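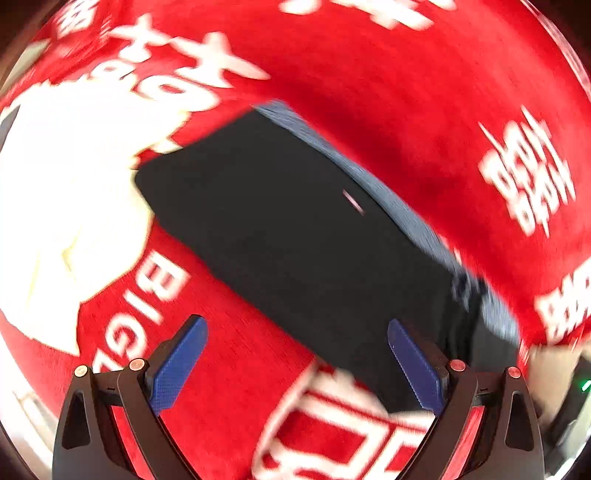

The folding table is back

After the summer break we start again with the clothes evening, in the small room behind the kitchen. For those who are new in the building: it is an evening where we sort, fold and pass on clothes which are still good but which we don't wear any more. You bring what you have, you take what you like, and what remains goes to the charity shop at the end of the month.

In August I asked if people would prefer a different hour, and most of the answers were for 7 p.m., so we will keep it. The door is open from half past six for those who want to put their bags down first.

A few words about how to bring things. Please wash them before, also if you wore them only once. Please look into the pockets. Last spring Renji Koyama found a train ticket, a house key and a very old mint in the same jacket, and the key took us 2 weeks to return. If a button is missing, you can still bring the piece, but put a small paper note on it. Yasaman Pakzad has a good box of buttons and she likes to be asked.

Dark clothes are always the difficult part. Under the lamp in that room black and navy look the same, and in June one family went home with a pair of trousers in which the two legs of the suit did not match the jacket. I suggest to sort the dark pile first, near the window, while there is still daylight. White and cream things should go in a separate bag from the beginning. Denim can be with the dark clothes if it has been washed many times already. New denim gives colour to everything it touches, so please keep it alone.

For folding we don't have strict rules. T-shirts in three parts, then once in half, is enough. Fergal McGrath rolls his, and they take less space in the bag, but on the table it is hard to see the size. Thick jumpers should lie flat and not hang – the shoulders become long and they don't go back. If there is a label with the size, leave it visible at the top. People ask for the size more than for anything else.

We are short of children's clothes between four and eight years, and of warm trousers for adults. We have more than enough scarves. Belts are welcome, shoes only if they are clean and in pairs, tied together by the laces. Please no underwear and no pillows, the shop doesn't accept them.

The jar for the new iron stands now at 31 pounds. The old one still works but it leaves brown marks, and I would not use it on anything light. Sota Kamata offered to compare prices and will tell us which one he found.

If you cannot come in the evening, you can leave a closed bag with your name on it at number 608. Ring first, because the corridor must stay free. Large bags are a problem for the lift when it is busy, so two small ones are better.

Tea is there as always. Bring your own cup if you can, and some hangers, if you have too many at home.

Takumi Mizuno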